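Subject: Re: [Virnell-hands] how many examples before the pen task holds up?
Date: 2 January 2022
To: the Virnell-hands list

Happy New Year, everyone, and sorry for the long silence over the holidays. I had meant to answer this before the break, but then there were cookies to bake and a house full of relatives, so I'm getting to it on a quiet Sunday with a pot of coffee. The earlier message is quoted first for those who just joined.

> Hello all,
> We are starting to gather examples for a desk-tidying policy on the
> Cabral arm, and I am trying to plan the month. We have 800 runs of
> picking up pens and markers, nearly all done by one person. The
> policy trains fine and then gets confused as soon as we move the pen
> holder. Should we just keep going until we reach 4,000? Or is there
> something wrong with how we are collecting? I would also love to
> know whether people keep their failed runs or throw them out.
> Thanks from a cold lab!

First of all, 800 runs from one person is a lot of patience, so please give that person a nice lunch from me (my wrists ache just reading it!). I don't think you did anything wrong. We were in the same spot last April, with 1,000 runs that looked lovely on the training curve and fell over the moment somebody borrowed the pen holder and put it back a hand's width to the left.

What helped us was slowing down and changing the desk between runs. We now move the holder every five runs, turn the marker to a new angle every time, and swap who is driving after each half hour. It feels terribly slow for the first week. Our current set in Lirnus has 2,295 runs, and it does better on a rearranged desk than anything we trained before, so I would spend your month on variety before chasing a big total.

The other thing I'd look at is your wrist view. Markers are awkward little things for a hand to hold on to, and much of what the policy needs to learn happens right where the fingers meet the barrel, with the holder somewhere behind or beside it.

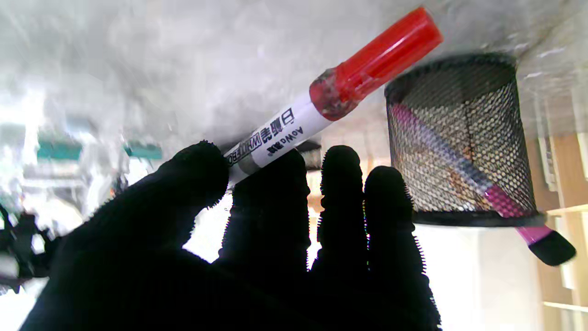 Should failed runs be kept? Keep them, but label them as failures and leave them out of your first round of training. We go back to ours later, mostly to find out which starting positions need more examples, and a few of them get used for teaching recovery after a fumble. Drops and near misses get separate labels with us, and I do wish we had done that from the beginning, as sorting them afterward took me most of a rainy week.

A few smaller things while I'm rambling. Check that the clock on the wrist camera and the clock on the arm agree before every session. Ours drifted apart over a long afternoon once, and we lost the whole day's work to it. Write down the lighting too, even if it's only "blinds open" or "blinds shut." And if your glove is the fuzzy sort, watch for lint on the lens, which can creep up on you so slowly that you don't see it until you look at the first and last runs side by side.

Somebody also asked me off list about gloves of another kind. We tried the Latex fingertips (that's the product name, confusingly) for a couple of weeks and liked the grip, but we had to collect new runs for them, because the old ones didn't carry over well at all. If you think you might switch, I'd do it now, before you have thousands of runs tied to the glove you already have.

I'm happy to share our session sheet, which is just a one-page form with boxes for holder position, driver, lighting, and result. Write to me or to the list and I'll send it along once I'm back at my desk. And please do tell us how the moved-holder test goes, good or bad!

Warm wishes to you all, and stay cozy in that cold lab.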